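Setting up your car park in the Kekora booking portal

Operator guide, section 2: Adding a site and opening it for pre-booking

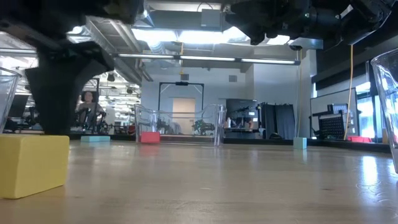

Complete this section once your operator account has been approved. You will need your site address, your tariff sheet and the height limit at the entrance.

1. Sign in and choose Sites, then Add a site.
2. Enter the site name as it appears on your entrance sign. Drivers use this name to find you, so leave out internal codes.
3. Drop the map pin on the vehicle entrance. The postcode alone often puts it on the wrong side of the building.
4. Under Capacity, enter the total number of bays, for example 222.
5. Enter the number of bays you want to release for pre-booking. Season ticket bays must be left out.
6. Fill in the height limit in metres. This field cannot be blank, even for open-air sites.
7. Add your tariffs. Each site needs a daily rate and may also have an hourly rate.
8. Select Access method: ticket, number plate or PIN.
9. Press Save draft, then Preview.

Note: the arrival instructions box holds 500 characters. Anything longer is cut when the confirmation email goes out.

CAUTION: Do not press Publish until the barrier link has been tested. Bookings taken before then must be honoured, and staff will have to let drivers in by hand.

To test the link, make a booking at zero cost from the Tools menu and drive up to the barrier. If it stays down, check the site key and try again after two minutes.

Closing a site for a short time

Choose Availability and set the dates. Existing bookings are not cancelled. Contact those drivers from the Bookings page.

Comments

Aled Kemeys: Step 3 caught us out at Trivdale. Pin was on the pedestrian door for most of November.

rowlands_parking: Can the height limit be different for each level?

Support: Not yet. Enter the lowest one.

Related guides
Changing tariffs for events
Number plate access with Givimetti barriers
Refunds and overstays

Contact operator support | © Kekora | Back to top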